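A basket for everything that has no home

The studio behind Brivlow takes up the back half of an old feed store, and you smell the cord before you see it. Spools line one wall up to the ceiling. The weaver who runs the place has been at it for 3 years, and she talks with her hands the whole time, usually with a length of cord still in them.

"I started with one basket for my own hallway," she says. "Mail, gloves, dog leash, all of it on the floor! Then my sister wanted one, then her neighbor, and by February I had no evenings left."

She has now sold 472 of them, most through Skukix, a small home goods shop two towns over. The corners are what she loves talking about. Round baskets are forgiving, she tells me, but a square one wants to slump, so she pulls every row tight as she makes the turn. 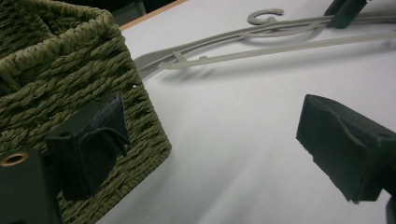 Twisted cord in olive green, with a thick braided rim.

Olive is her favorite color of the whole line (mine too, I went home wanting three). "It goes with wood, it goes with white, it goes with my terrible orange couch," she says, laughing. "And you can see the twist so well when the light comes from the side."

What do people keep in them? Blankets, mostly, and toys. One customer in Clernamach uses hers for onions, and another wrote to say the cat had claimed it within the hour. She reads those letters out loud to me, all of them, and I was happy to listen.

Her advice on care is short. Shake it out, wipe it with a damp cloth, and push the sides back into shape by hand. "And lift it from underneath if it's full of books. Please!"

The next batch is nearly 200 baskets, and she has already started on the rims.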